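Ticket 3245
Status: Solved
Opened by: Gwenllian Foulkes
Product: Kidedix recipe manager, desktop

Gwenllian Foulkes
Hi team! Loving Kidedix so far, it's completely changed how I plan dinners. One hiccup: I imported my old Gittins collection (400 recipes, years of favourites!) and every oven temperature over 400 has lost its unit. The rest came in beautifully, even Nan's handwritten notes on the pavlova. I've restarted and re-imported, same result both times.

Beca Cadwaladr, Clinholm Support
Hi Gwenllian, what a fantastic collection! Could you open Settings, then Import, and tell me what's showing next to Unit style? Please also send the log from your second try.

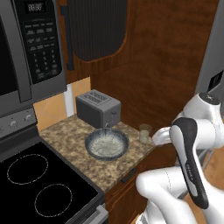
Gwenllian Foulkes
Log attached. Unit style says "Auto". I switched it to "Keep original" and tried a small batch from the slow cooker folder, but there aren't any high temperatures in there, so I can't tell you much yet.

Beca Cadwaladr, Clinholm Support
Brilliant, the log has it! Line 2 shows Auto treating the old degree symbol as a stray character. Leave it on "Keep original", empty the Recently Imported folder and run the full file again. Your colour tags will stay put.

Gwenllian Foulkes
All back, units and everything! Took roughly as long as a cup of tea. Off to organise the biscuits now, thanks heaps!

Closed May 26, 2018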